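Search this site
Type and hit enter

Moving day for the backups

So I finally did it. After two years of saying "next month" I moved all my backups off the old box in the hall closet and onto rented storage, and I have opinions!

For anyone new around here, I look after the computers for a small seed catalog business called Tillman. It's a part-time thing (Wednesday and whenever somebody's login breaks). We had one server, nicknamed Horstead, and one backup drive, and both of them lived on the same shelf and were plugged into the same power strip. Yes, I know. Dong-hyun Yang, who had the job before me, left a sticky note on the lid that said "copy this somewhere else please" and I walked past that note for ages.

What got me moving was a power cut in November. Everything came back up fine, but it took 9 tries to get the backup drive to mount and I sat on the closet floor feeling slightly ill the whole time.

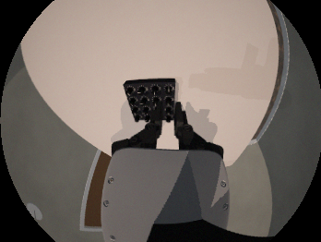 Image source: simulation render

I looked at two services, Carkimitz and Jestorar. Carkimitz has the nicer dashboard by a mile, with little green bars for everything, but restoring a single folder meant filling in a request and waiting for an email. Jestorar looks like it was designed by somebody who hates color, and yet I clicked on a file, picked a date, and there it was on my desktop. Guess which one I signed up for.

The first upload was painful. We have 146 gigabytes of product photos, invoices and old newsletters, and our office line is not what you'd call quick on the way up. I set it to run overnight only, so the folks taking phone orders wouldn't come after me, and it took six nights. One of those nights it got stuck on a folder with 3,000 tiny thumbnail files in it, which I ended up zipping and sending as one lump. Much faster! If you have a folder like that, zip it first and save yourself a grumpy morning.

Then came the bit I'd been dreading, the test restore. I took a spare laptop home, pretended the office had vanished, and tried to get the order database running again from the kitchen table. The data came down fine. What I didn't have was the license key for the database software, and that was in a text file on (of course) Horstead. It's printed out now and sitting in two different houses.

The old drive is still plugged in and still gets a copy every night, and I've moved it to the other end of the building on its own outlet. Next up is the mail archive, which is a mess of a different kind, and I haven't decided whether to clean it up before I send it or just send the lot.

Contact | Copyright, all rights reserved | Back to top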